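Stongate Guest House
Pre-season walk-through, rooms and trails
May 2023
Checked by: Tsung-han Tai

Comments are written as I went along, so some are long and some are one word. OK means OK, FIX means it has to be done before the first guests arrive, WATCH means look at it again in August.

1. ARRIVAL AND PARKING

Gravel lot, surface and drainage – OK. The new gravel has packed down beautifully. Even the low corner by the gate held up after the winter.

Sign at the turnoff from the Ultberg road – FIX. The post leans toward the ditch and the arrow points at our neighbor's barn. A new post is in the shed already.

Outside lights, path to front door – OK. All of them work! The motion sensor by the steps comes on a little late, but you have light before you reach the first step.

Handrail, front steps – OK. Solid. I hung my full weight on it.

2. ROOMS

Smoke alarms – OK. Tested each one with the button. The one in the attic room is the loudest thing in the valley. New batteries in all of them anyway.

Carbon monoxide alarm, boiler room – OK.

Window latches, upper floor – FIX. The left window in the Tseng room (the corner one with the lake view, everybody's favorite) won't lock on the first try. You have to lift and then turn. Guests shouldn't need a lesson to close a window.

Balcony railing, Tseng room – OK. No movement, no rust at the base. What a place to drink coffee.

Hot water temperature at the tap – OK in all rooms. Takes a while to reach the attic.

Bathroom floor mats – FIX. Two have lost their grip underneath. Throw them out, please don't move them to another room.

Escape plan on back of door – WATCH. All there and readable, but the attic one is fading in the sun.

3. KITCHEN AND BREAKFAST ROOM

Fire blanket and extinguisher – OK. Tag is current, pin in place, nothing stacked in front.

Fridge temperature – OK.

Gas hose and shutoff valve – OK. Soap test, no bubbles.

Breakfast room chairs – FIX one. Back leg is loose on the chair nearest the stove. I've put it in the hall with a note on it. The others are in great shape, and I love the new cushions.

4. LAKE TRAIL (house to Ziltora overlook)

Trail markers – OK. You can see the next one from every marker now, including the stretch through the birches where people used to wander off. Huge improvement over last year.

Footbridge, lower creek – FIX. 3 boards are soft at the downstream end. The beams under them are sound. Rope it off until the boards are changed, and send people around by the stepping stones only if the water is low.

Stone steps, 44 of them – OK. Yes, I count them every spring. The one that used to rock has been bedded in properly and you could dance on it.

Fence at the overlook – OK. Wire is tight, posts firm. The flowers up there are unbelievable right now, go and see them if you have an hour free.

Bench – WATCH. Still comfortable, but the right armrest is starting to split.

Trail length on the map board – FIX. The board still gives the old route. With the detour it's 386 meters longer, and for somebody with small children or bad knees that matters.

5. FIRST AID AND SUPPLIES

Front desk kit – FIX. Short on blister plasters, as always after a good season. Order 30 this time. The cold pack has expired too.

Walkers' loan kits – OK. Whistles, foil blankets and flashlights in each. A whistle was missing from one and I found it in a coat pocket (mine).

Cleaning products – OK. All in their own labeled containers, caps closed, nothing poured into drink bottles. Locked cupboard works and the key is on its hook.
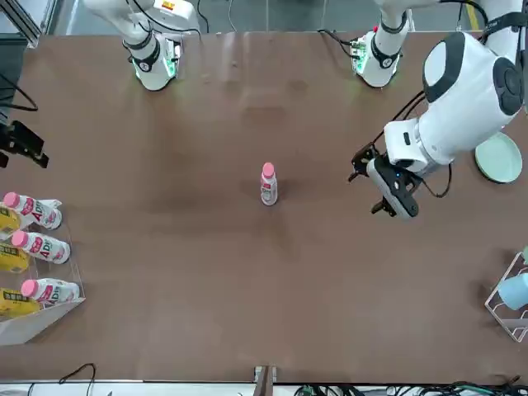 Section 5: bottle with pink cap and white-and-pink label, standing upright on the brown table.

Emergency numbers by the phone – OK. Large print, with our own address at the top so that a guest can read it out.

6. LEFT TO DO, IN ORDER

Footbridge boards and rope
Window latch, Tseng room
Bath mats
Road sign
Kit order
Map board
Chair leg

Most of this is a good day's work for two people, and the bridge is another half day if the boards are cut beforehand. The house looks wonderful and the trail is the best I've seen it – I walked it twice and only needed to walk it once. Initial each line on the list as it gets done and leave the sheet in the desk drawer.

T.T.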